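Sekard Manuscript Portal: Help Desk
Ticket 605: Picture book submission stuck on "Received", illustrations missing from the file

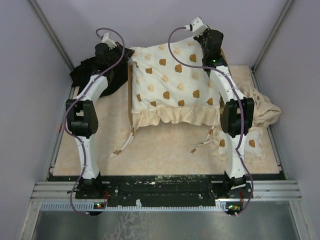
Two white arms with black joints, purple cables along the outside.

Status: Closed
Raised by: Lacey Hebden
Handled by: Brenda Cheetham
Category: Children's / picture book, text with sample art

Original message
I submitted my picture book, Gestov and the Grey Goose, through the portal in August for the Sowerby open call. The dashboard still says "Received" and hasn't moved to "With reader". When I open the preview I get the text but none of the sample spreads. The cover letter is there, but the last paragraph is gone. I have tried Firefox and Chrome on my laptop and Safari on my phone. Same in all of them. The call closes soon and I don't want to upload again if that counts as a second entry.

Reply, Brenda Cheetham
Thanks Lacey. Please don't resubmit yet. Can you tell me:
what program you exported the PDF from
the file size
whether the cover letter was pasted in or typed

Reply, Lacey Hebden
Exported from Drivell, using the "print, full colour" setting. The file is 30 MB. Cover letter was pasted from Word.

Reply, Brenda Cheetham
Found two separate problems.

1. Cover letter. The field takes 1000 characters and cuts off anything past that without a warning. Yours was over. The missing paragraph is your bio and the note about the school visits. I can't put it back from my end because the extra text was never saved.

2. Sample art. The print setting in Drivell keeps each spread as a layered page. Our preview drops the layers and shows the text only. The reader would see the same thing you do. The checker won't pass a file with blank pages, so the status stays on "Received".

To fix:
In Drivell, export again with "Flatten pages" ticked and colour set to RGB.
Keep it to 5 spreads at most. The guidelines ask for the opening, one from the middle and the ending, and anything else is optional.
Trim the cover letter to fit the field.
Go to My Submissions, choose Replace File. Do not choose New Submission. Replacing keeps your original date and is not a second entry.

I've unlocked Replace File on your account.

Reply, Lacey Hebden
Replaced the file and shortened the letter. The spreads show up now, but the second one is sideways.

Reply, Brenda Cheetham
That page was saved as portrait. Rotate it in Drivell before exporting, as rotating it in a PDF viewer doesn't always stick.

Reply, Lacey Hebden
Done. All the right way up, and the dashboard says "With reader".

Closing note, 4 September 2022
Resolved by file replacement. Character counter for the cover letter field has been requested under a separate ticket. Guidelines page to be updated with the flatten setting.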